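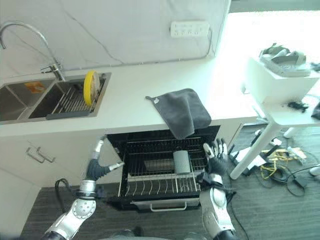
Jindum village has been promised piped drinking water again, this time under a plan backed by Grokside College, which adopted the village as part of its rural outreach program. At a public meeting held near the college in June, officials said 58 homes would be connected in the first phase. Few people in Jindum have the kind of kitchen with a double sink and a tall chrome faucet, and several at the meeting said they would settle for one working tap in the yard. A similar plan was announced two years ago. The tank was built, but the pipes never got past the school.

The college says things will be different now. It has signed up Vlachopoulos, a contractor, to lay the line and look after it for 23 months. Copies of the agreement were not handed out, and a request to read it aloud was put off until the next meeting.

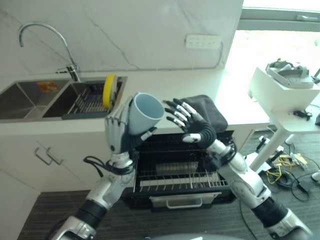 Who will pay for repairs after that? The village council will, out of a monthly fee that has not been set.

Households have also been told to keep boiling their water until it is tested. The college plans to use Drastix test kits and says 1,000 of them have been ordered. It gave no delivery date, and it did not say who would be trained to read the results.

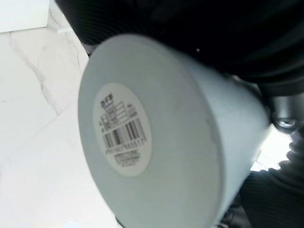 A cup with a round printed label on its base.

Work is due to start after the rains. No start date was given for the second phase.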